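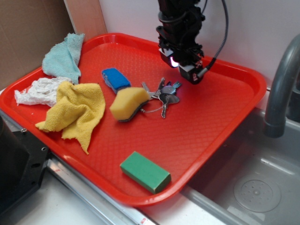 **¿Cada cuánto tiempo hay que lavar los paños de cocina?**

Los paños de secar platos, cada dos días. El que se usa para limpiar la encimera, todos los días, y si tocó jugo de carne cruda va directamente a la lavadora.

## Cómo lo hago yo

Vivo en un piso pequeño y durante años lavé los paños junto con las camisetas, a 30 grados. Salían con buen aspecto, pero con el primer uso volvía el mal olor. Mi vecina Laiba Malik me explicó que la grasa no se va con agua tibia. Ahora los lavo aparte, a 60 grados, con el detergente normal y sin suavizante. El suavizante deja una capa en el algodón y después el paño no absorbe bien.

Si el olor ya está muy metido:

1. Pongo los paños en un cubo con agua muy caliente y 200 ml de vinagre blanco.
2. Los dejo una hora.
3. Los escurro y los lavo como siempre.

Nunca mezclo el vinagre con lejía, porque se forma un gas peligroso. Si uso lejía, la uso sola, con agua fría y solamente en tela blanca.

## Secar bien

Un paño doblado sobre el grifo tarda mucho en secarse por dentro. Yo tengo tres ganchos en la puerta de la despensa y cuelgo cada paño abierto. En invierno los paso al radiador antes de dormir.

## Las esponjas

Duran menos de lo que uno quisiera. Yo las cambio cada dos semanas, o antes si huelen o se deshacen. Después de fregar las enjuago, las aprieto fuerte y las dejo de pie, de canto, para que circule el aire. La esponja vieja la guardo para los zapatos o para la bicicleta, con una esquina cortada, así no la confundo con la nueva.

## Un color para cada cosa

En mi casa la regla es sencilla: azul para los platos, amarillo para la encimera y blanco para las manos. Mi amigo Hugo Cordero prefiere coser un hilo en la punta, porque compra todos los paños iguales. También sirve.

Los paños rotos los corto en cuadrados y los uso para limpiar el horno.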